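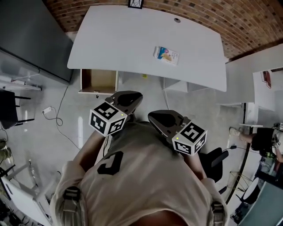
The white desk, with the drawer left open.

Holger Grønli had been meaning to clear out that drawer since December, and he had told his sister so on the telephone more often than she cared to hear it. It was a good deep drawer, light brown inside, and over the years it had swallowed buttons and stamps and 37 letters from Charpentier, the piano dealer in Dretudthorpe, who had never given up hope of selling him something.

The letters went first, and then the stamps (after a long look at each), and by the time the kettle had boiled twice he had the thing open and was standing over it, terribly pleased with himself. Only the little white and blue box was left to find a home for. He had set it on the desk, over to the right, where he couldn't pretend to forget it.

"Put it back in the drawer," said Lanine from the hall, still in her coat.

"I've only just got the drawer empty!"

"Then it'll fit."

He thought about that. He thought, too, about the white cable on the floor, which had been lying there in its coils ever since the move from Resach, and which he stepped over every morning as politely as if it were a sleeping cat – and he decided that one thing a day was plenty for a man his age.

"Tomorrow," he said, and went to see what she had brought for supper. It was fish, and she had forgotten the lemons.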